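**Hand cell on line 2 – who's staying on it?**

**tdespres:** They're moving packing at Presholm to the hand cell in May. Tanner Després here, second shift. We do 628 tubes a shift by hand now. The sim people at Firna want 100 clean grasps in a row on the upright cylinder before anything ships.
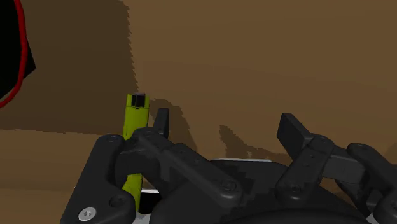
Two of us get trained to run it and the rest go to inspection. Same pay, they say, but no word on overtime.

**anastasia_t:** I went through this at Trirkoreck. Inspection was easier on my wrists and duller. Get the overtime part in writing.

**gluepot:** Disagree on easier. You stand all night and clear jams.

**anastasia_t:** Depends on the line – ours hardly jammed.

**tdespres:** Ours will. Meeting's Thursday, I'll ask about overtime.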